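Lestia: Beschaffungsplan Zweiarmplatz
Stand: 6.1.26

Dieses Verzeichnis enthält die Bedarfsliste für den Greifarbeitsplatz im Projekt Lestia. Beträge in Euro, netto. Die Arme sind bereits bezahlt und stehen nicht in der Liste. 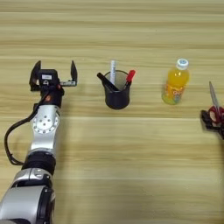
Abb. 1: Zweiarmplatz mit Stifthalter, Getränkeflasche und Schere.

Offene Posten
Greiferbacken, Ersatz (Jultwood): 295
Kabelführung (Orkent): 214
Stifte, Scheren, Flaschen: 40

Lieferzeit bei Jultwood: 20 Tage. Bestellt wird im Februar. Das Angebot von Priedītis fehlt noch und wird in posten.csv nachgetragen.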